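ホーム ブログ パン日記 プロフィール お問い合わせ

ホーム > ブログ > パン日記 > 渦巻きパンの冬

当サイトではCookieを使用しています。閲覧を続けると、Cookieの利用に同意したものとみなされます。 同意する 設定

渦巻きパンがうまく巻けない、という話を延々と
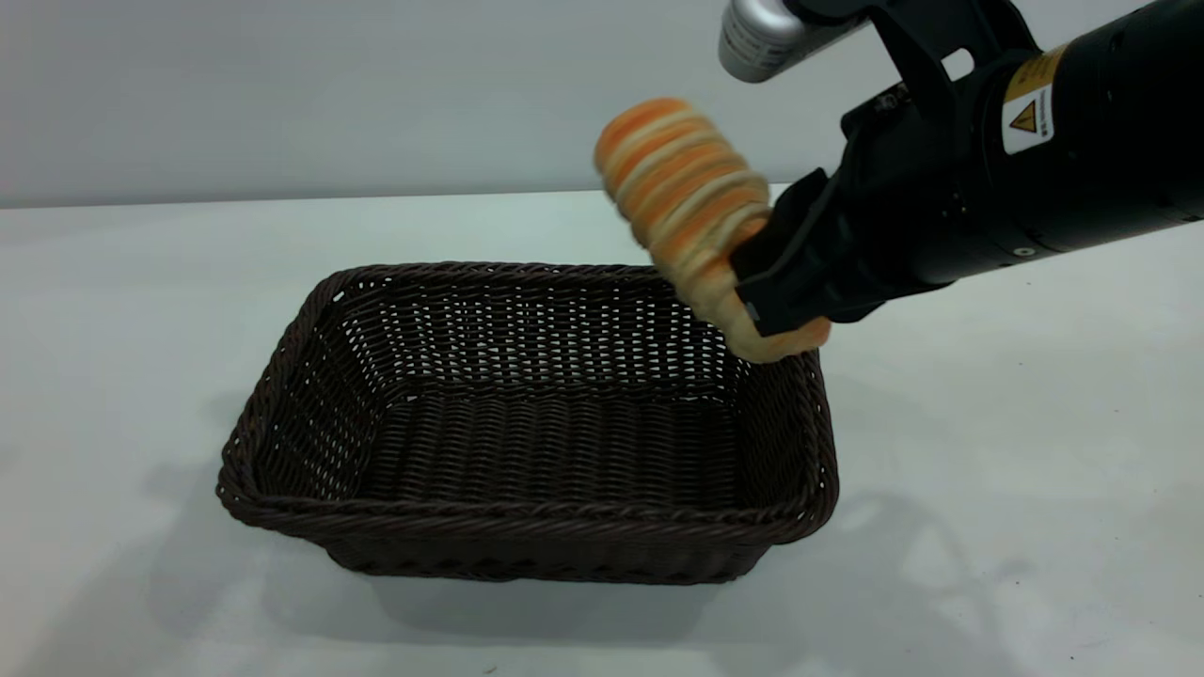 パルヴァネ・ファラハニ(Parvaneh Farahani)
翻訳業、週末だけパン焼き。このブログの中の人

12月。締め切り前。なのにパン焼いてる。

もう何回目か数えてないけど、渦巻きのやつ。シナモン入れたり入れなかったり。今朝も5時前に目が覚めて、寝直せばいいのに台所に行ってしまった。寒い。床がとにかく寒い。スリッパどこ。

で、また真ん中が飛び出した。

焼いてるうちに中心がにゅーっと持ち上がって、塔みたいになるあれ。味は変わらないんだけど、皿に置くと傾く。倒れる。息子は「ソフトクリーム」と呼んでいる。失礼な。でもちょっと似てる。

原因はたぶん巻きがきつい。前にサフタ・バランさんにメールで聞いたら、返事が一行だけ来た。「ゆるく巻いて、最後は下に入れなさい」。以上。あの人のメールはいつもこう。冬に習いに行ったときもほとんどしゃべらなかった。手だけ動いてて、こっちはメモする暇もない。

ゆるく、というのがわからない。ゆるく巻くと今度は隙間ができて、焼くとそこから砂糖が全部流れ出る。天板が飴になる。先週それをやって、こすってもこすっても取れなくて、お湯を張って一晩置いた。朝見たらまだついてた。

バターの話。

柔らかくしすぎだった。台所が寒いからってオーブンの上に置いといたら半分溶けてて、まあいいかと塗ったら生地が滑る滑る。巻いても巻いてもほどける。切ろうとしたら包丁に全部持っていかれた。いまは冷蔵庫から出して、本を一章読むくらいの時間置いている。章の長さによる。いいかげん。

包丁じゃなくて糸で切るといい、とシャフラ・ナセリが前から言ってて、ずっと無視してたんだけど、やったらきれいに切れた。くやしい。糸を下に通して、上で交差させて、引く。それだけ。つぶれない。デンタルフロスでもいいらしいけど、ミント味のやつしか家になかったので裁縫箱の木綿糸にした。白。途中で切れた。二重にしたら平気。

ついでに分量も書いておく。自分用。前のノートを濡らして読めなくなったので。

強力粉、いつもの袋から適当に取って量る。砂糖は50グラム。前は100入れてたけど甘すぎた。というか焦げる。牛乳は人肌。卵ひとつ。塩忘れない。（二回忘れた）

イーストはゼシク（Zesik）の小袋。近所の店がハイスカネンの粉を置かなくなって、これが地味に痛い。あの粉だと水の入り方がわかってたのに、新しいのは同じ量でべたべたになる。牛乳を大さじ一杯減らして、まだべたつく。もう一杯減らすと今度は固い。間はないのか。レジの人に聞いたら「春には入るかも」とのこと。春。いま12月なんですけど。

発酵。これがいちばん待てない。

本には倍になるまでと書いてあるけど、倍ってどこから見て倍なのか。ボウルは下が細いから上に行くほどわかりにくい。ガラスの瓶に生地をちょっとだけ取って、輪ゴムで印をつける方法をどこかで読んで、それは便利だった。輪ゴムをどこにやったか忘れたので今日はマスキングテープ。

寒い日は8時間置いても動かないことがある。そういうときは焦らないで仕事する。するはずが、10分おきに見に行く。翻訳がぜんぜん進まない。いま訳してるのがベルデンという町の郷土史で、これがまたパン屋の出てくる本で、よくない。読むとお腹がすく。

1422年の洪水で粉ひき小屋が流されて、その冬は町じゅうが隣村までパンをもらいに行った、という章をちょうどやっている。原文がすごく長い一文で、主語がどこかへ行く。橋の話をしてたと思ったら急に修道院の豚の話になる。戻ってこない。豚はそのあと三ページ出てくる。編集のコンラート・ケリンさんに「豚、削っていいですか」と聞いたら、だめでした。

豚、訳します。

話がそれた。

成形のあと、型に入れるか天板に並べるか問題。型だとお互いに押し合って真ん中が飛び出しにくい。ただし横がふわふわのままで、私は外側がかりっとしてるのが好き。天板だと全部かりっとするけど塔になる。どっちか。家の中でも意見が割れていて、夫は型派、息子はソフトクリーム派（つまり天板）。

今日は間をとって、天板にくっつけ気味に並べてみた。結果、くっついたところはふわふわで、外に向いた側だけかりっと。これ好きかも。塔は三つ。減った。

端っこを下に入れるの、ちゃんとやったのはたぶん今日が初めてで、生地の最後をちょっと引っぱって薄くのばして底に敷きこむ感じ。サフタさんの「下に入れなさい」はこれのことだったのか、と焼きあがってから思った。早く言って。いや言ってた。

冷まし方でも失敗したことがある。熱いまま布をかけて、底がしっとりというか、べちゃっと。網の上で完全に冷めるまで待つのが正しいんだろうけど、待ってる間にだいたい一個なくなる。犯人は私。

アイシングは今回なし。粉砂糖切らしてた。買い物メモに書いたのに、そのメモを持たずに買い物に行った。かわりに牛乳、二本目。冷蔵庫に牛乳が三本ある。どうするの。

タフミネ・バフティヤリの家に持っていく分を先によけておいた。先月、プロストゥスの駅前でばったり会って、お茶に呼ばれたまま行けてなくて、手ぶらでは行きづらい。カルダモン入りのほうが好きだったはず。次はそっちを焼く。カルダモンは粒から挽くとぜんぜん違うんだけど、すり鉢で殻が飛ぶので、挽いたのを買ってしまいそう。

冷凍の話も書くつもりだったけど時間がない。とりあえず、焼いてから凍らせるほうがうちは失敗が少なかった。食べる前に霧吹きして、オーブンで数分。レンジだけだと固くなる。レンジのあとトースターならまあまあ。急いでる朝はそれ。

追記：さっきの分量、バターを書いてなかった。生地に入れるのが40、塗る分は目分量。塗りすぎ注意。あと砂糖に塩をひとつまみ混ぜるとおいしいです。

もう豚に戻らないといけない時間。コメント欄、返事おそくてすみません。カルダモンのおすすめの挽き方があったら教えてくだい。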